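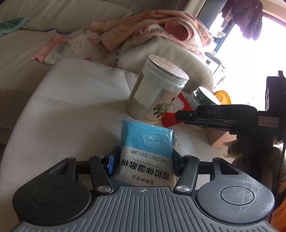

Small Shops Online: What Four Independent Gift Stores Do Well
Final project report, Introduction to Small Business
Submitted 11/14/19

Why I picked this topic

My aunt and uncle ran a card and candle store for most of my childhood, and when they closed it they said the same thing over and over: the people who loved the store had moved away and couldn't get to it anymore. A website would have fixed that. So when we were told to choose any part of small business we wanted, I went straight for small shops that sell online, and I had a great time with it.

I looked at four stores, all of them independent and all selling things people buy as gifts. Findetti makes stationery and wrapping paper. Madier sells soap and bath salts. Thongdee carries woven table linens and a small line of spice tins. Hilier is a toy store that used to have a storefront and now ships everything from a rented unit.

How I did it

I read every product page on all four sites and kept notes in a spreadsheet. There were 1,563 pages in total, and yes, Hilier is most of them. I wrote down the price, whether shipping cost was shown before checkout, how long the description was, and whether the page said who made the item. Then I sent each store the same list of 7 questions by email. Three answered. Madier didn't, so what I say about them comes only from the site and from their newsletter, which I signed up for in the first week.

I also ordered one thing from each store, using my own money, with a limit of $40 for everything including shipping. That was tight! I ended up with a pack of thank-you cards, one bar of soap, a single napkin and a wooden yo-yo.

What I found

The product descriptions were my favorite part. Findetti writes two or three sentences about every design, where the idea came from and what kind of pen works on the paper. I read far more of them than I needed to. Thongdee does something similar and names the weaving town for each cloth. Hilier mostly uses the text that comes from the toy maker, and you can tell, because the tone changes from page to page. The exception is the puzzle section, which somebody at the store clearly loves. Those pages are full of tips about which puzzles are too easy for the age on the box.

Shipping was the weak spot. Only Findetti shows the cost before you enter your address. With Thongdee I had to go all the way to the payment screen, and the shipping was more than the napkin. I asked them about it and got a very nice reply saying they plan to try a flat rate in December, when most of their orders come in. I wish I could stay on the project long enough to see how that goes.

Packaging surprised me. I expected the stationery store to win, and their box was lovely, but the soap from Madier came wrapped in plain brown paper with a handwritten card that had my first name on it. I still have the card. It can't take more than a minute to write, and I've told at least five people about that store.

Newsletters were mixed. Hilier told me they have 3,967 people on their list and that they write to them only when new stock arrives. Madier sends one every week, and by the fourth I was skimming. Findetti doesn't have a newsletter at all, which I think is a missed chance, given how well they write.

What I would tell a new shop owner

Show the shipping cost early. Write your own descriptions, even if it means starting with fewer items. Put something personal in the box. If I were opening a store tomorrow I would begin with 20 products and describe them properly — the rest can come later.

Problems with the project

Four stores is a small group, and I chose them partly because I liked the look of them. One order from each doesn't say much about service over a whole year either. I also changed my spreadsheet columns halfway through and had to go back over the Thongdee pages, so my notes on description length are better for the second half than the first. If I did this again I would set up the columns on a small test batch before starting, and I would include one store I didn't like.

I would also love to talk to customers. All my information comes from the shops and from me, and I kept wondering who else was buying those puzzles.

Spreadsheet and email questions are attached as Appendix A and Appendix B.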